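Jorkness Furniture Works, open day

The bus from Avimville drops you at the wrong gate, and the right gate is a ten-minute walk round a fence with a great many signs on it telling you about the other gate. By the time I reached the front desk I had missed the welcome talk and, more seriously, the pastries.

Tours went off in small groups. Ours was led by Kwabena Tetteh, who has worked in the finishing shop long enough to have opinions on glue. We heard most of them. The timber store came first, all stacked boards and little chalk marks, and a man in our party asked the price of everything in it. He got no answer and wrote something down anyway.

After that came the sawmill, seen through a window with ear defenders on, so Kwabena's commentary reached us as a sort of mime. I believe it was about blades.

The finishing shop was the part I had come for. They like a pale top here, with the grain left to show, and the talk was of sanding: coarse paper first, then finer, then finer again, until you are more or less stroking it. Raghda Mansour, who does the final check, runs her palm over each top with her eyes shut. I tried it and felt a table. 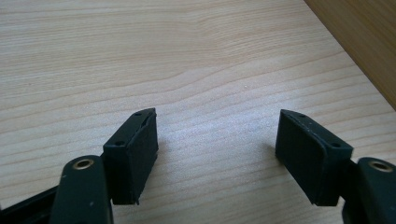

The canteen and the shop

Lunch was soup, 10 minutes of queue for each ladle - or so it felt. The chairs are the firm's own and very good, though I noticed the staff had brought cushions.

The shop sells seconds. A stool with a knot in the wrong place was 62 pounds, and a side table called the Jirno was 148, reduced for a scratch that two of us failed to find. I bought a chopping board and carried it back round the fence to the bus.

The next open day is in September. Go early, and ask for the east gate.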